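Members > Meetings > Minutes

MINUTES OF THE GENERAL MEETING
June 7, 2026, upstairs room

Chair: Hye-jin Oh
Apologies: the usual, plus two people who said they would come and then sent apologies during item 1.

1. Minutes of the January meeting
Approved, with one correction. The phrase "lively discussion" is to be replaced with "discussion."

2. Matters arising
The projector bulb has been bought. It does not fit the projector. Carried forward.

3. Report on the open day at Aravitz
The Chair reported on the visit to the Aravitz workshop, where the Gil assembly cell was being shown to the public. Members were met at the door, given badges and walked past a great many closed rooms. The introductory talk was scheduled for 20 minutes and the speaker took this as an opening bid. Coffee was good. The cookies were behind a rope until the talk ended, and the Chair asked that this be recorded as sound management.

The main event was a demonstration of gear handling. Members had expected something large and orange throwing car doors around, and a short silence followed when it became clear that the day's work would fit in a coat pocket. Most of the party came around to it. Two members did not and went to look at the parking lot.
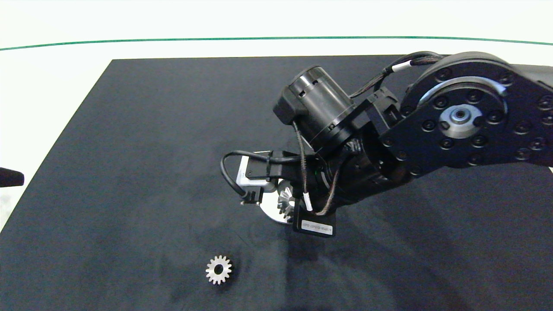 Gear handling was described by our hosts as harder than it looks, a claim our members have also made over the years about taking minutes. The difficulty, we were told, lies in picking up a part with teeth and setting it down where the next part expects to find it. The meeting spent some time on terms. A bevel gear, such as the one in the gripper, has its teeth set at an angle, while a spur gear, like the small one lying flat on the black mat, has them straight around the rim. One member had been calling both of them "cogs" since the bus and intends to continue. The Chair thanked him for his consistency.

Questions put to the hosts on the day:
– How many picks had the cell done that week? Answer: 1,406. Asked how many of those were good ones, the host said he would get back to us.
– Could it be stopped quickly? Yes. There is a button, and we were asked not to test it.
– What did the arm cost? The host smiled and talked about the floor.

It was felt that the group stood too close to each other and too far from the table. For any future visit the party should be split in two, with the talkers in the second half.

4. Proposed second visit
Luvia has offered a demonstration of its Rurnurer packing line in the fall. Places are limited to 50 and the bus is not included. A member asked whether the Rurnurer was a robot or a conveyor with ambitions. The Chair will write and ask, in politer words.
AGREED to accept in principle and argue about the bus later.

5. Money
The open day cost the club $167, all of it bus. The balance stands a little above $2,000, which was greeted with suspicion. The books are available to anyone who wants to see them. No one wanted to see them.

6. Other business
The question of name badges was raised. Several members are still wearing theirs from Aravitz and would like it known that they find them useful.
A request for a club visit to "something with no talk beforehand" was noted.

Actions
Chair: write to Luvia; chase Aravitz on the good picks.
Secretary: return the bulb; collect the badges.

Next meeting to be announced once the room booking is sorted out. The meeting closed when the lights did.

Filed under: Meetings & Minutes, Club Outings

Contact the Secretary | Back to top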